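Robot Learning by Showing > Part Two: Data > Chapter 7

16 min read

Chapter 7
Which Camera Knows?

My first slipper policy was terrible, and I was very proud of it. It had a lovely training curve. It drove the hand down under the table, closed the fingers a thumb's width short of the slipper, and lifted a handful of air as though it had been asked to. Then it did the same thing again! I watched it for most of an afternoon in July before I admitted that the loss on my screen and the slipper on the shelf were telling me about two different worlds.

So this chapter is about a question I should have asked before I trained anything at all. When a person steers a robot through a task and we record it, we usually record several views at once, one from up high at the head and one from each wrist. Which of them holds the information that the policy needs, and when? You met the recording side of this in Chapter 6. Now we get to pull the recordings apart, and I think it's the most fun you can have with data you've already paid for.

The running task is slipper storage. A low shelf sits under a tabletop, there are slippers to be stood up or laid down on it, and the hand has to get in past a table leg and a crossbar to reach them. I like this task for teaching (Usha Kamath, who ran the sessions with me at Maltum, likes it a good deal less, having done more of the kneeling). Slippers are soft, the two in a pair look alike, and a slipper that's standing on its heel looks nothing like the same slipper lying flat. Add a table over the whole business and you have a job where seeing is half the trouble.
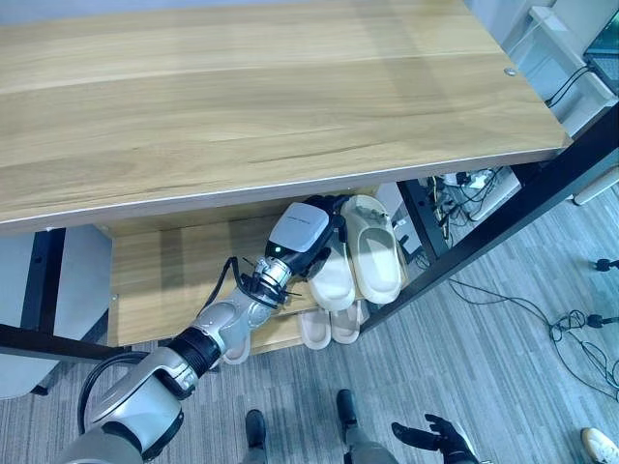

Let me set up the experiment before I tell you what we found, and please do hold off on peeking at section 7.4. We had 253 demonstrations. We trained one policy on everything, one on the head view only, and one on the wrist views only. Same network, same number of training steps, same arm and hand. Each policy then got 100 attempts, with the starting layout of the slippers drawn from the same list every time, so that no policy could luck into an easy afternoon.

If you'd asked me to bet, I'd have bet on the one with everything. More views, more information, better robot, right? And it did beat the other two overall. The part that kept me up was where it failed. It failed in the last bit of the reach, the bit where the wrist view ought to have been most useful, and it failed there more often than the policy that had only the wrist views to go on. Adding a camera had made the robot worse at something. I checked the code, Usha checked the code, and then we made Murali Krishnan check it too. The code was fine.

What had happened is an old problem in a new coat. During training, the head view was nearly enough to predict the operator's next move through the long approach, and the approach takes up most of every recording. The network learned to lean on it. By the time the hand was under the table and the head view had turned vague, the policy was still listening to its favorite source. The wrist views were there the whole time and it had simply never needed them enough to care.

We call the remedy the Wellis split, after the building where we argued about it. You divide each demonstration into stretches by how well each view, on its own, predicts the operator's next action. Then you weight the training so that the short, difficult stretches count for more, and during those stretches you sometimes blank out the view that isn't pulling its weight. It's a small change to the training loop. I've seen students get it going in an evening, and I've seen other students (me) spend a week on an off-by-one error in the time stamps.

The wrist view brings troubles of its own, of course. The hand takes up a big share of it. It swings when the arm swings. Things very close to the lens go soft, and a good part of what's left may be floor. Carpet is a poor guide to where a slipper is.

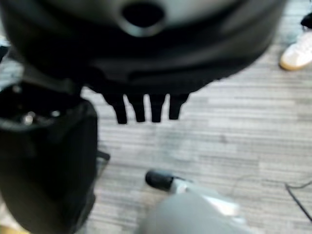
Why not just throw away the stretches where a wrist view shows mostly the robot and the floor?

Those stretches teach the policy what "not there yet" looks like. When we removed them, the hand began closing early, in open space, because every wrist image it had trained on came from a moment close to a grasp. Keep them in, and lower their weight if they swamp everything else.

I'd add that a view full of hand is telling you about the hand. The shape of the fingers is a measurement, and a pretty good one when the joint sensors drift. Borghild Ekström has a whole set of results on this, and we'll borrow one of her plots in section 7.5.

Here's how the rest of the chapter goes. Section 7.1 defines per-view prediction error and works through it by hand on a very short recording, so have some paper nearby. Section 7.2 does the splitting. Section 7.3 covers weighting and blanking, including the version that I tried first and that you shouldn't. Section 7.4 gives the slipper results in full, and 7.5 asks whether any of this survives a change of hand, table or operator. You can skip 7.5 on a first reading, though I hope you won't.

One word about notation. I write the views as h for the head and l and r for the two wrists, and I use the same letters for the little networks that read them. Cleiton Damasceno has told me this is sloppy and he's right, but every other scheme I tried put three subscripts on everything and I couldn't read my own equations.

A warning, too, about occlusion, which I'm going to use more loosely than a vision textbook would. I'll say a view is occluded whenever something stands between the camera and the thing you need to know about. That may be the table. Very often it's a piece of the robot, and you can't tidy that away, so the policy has to learn with it in place.
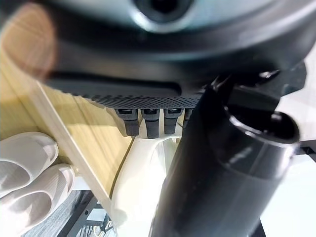

Department of Robotics and Control, Maltum · Teaching Texts

Before you start on 7.1, try this with a partner. Take one recording from the course set and watch only the head view, pausing it every few seconds. Each time you pause, write down what you think the operator's hand does next: forward, back, open, close, turn. Your partner does the same with one wrist view, without looking at your sheet. Then play both together and mark where each of you went wrong.

When I ran this with my last class, the head-view people were smug for the whole approach and hopeless once the fingers got near a slipper. The wrist-view people complained bitterly at the start and then got better and better. Tuấn Tiêu's pair found a stretch where both of them were wrong, in the middle of a regrasp, and we spent the rest of the hour on it. Neither view on its own would tell them whether the strap had slipped. Keep an eye out for a stretch like that in yours and write down the time stamp, as you'll need it for problem 4.

7.1 Prediction Error, One View at a Time

Suppose we have a single demonstration, and at each step t we have an image from every camera and the action the operator took. Cover up all the images but one. How far off is your best guess at the action? That distance, averaged over a short window so that a single jerky step doesn't scare us, is the quantity we'll be plotting for the next several pages.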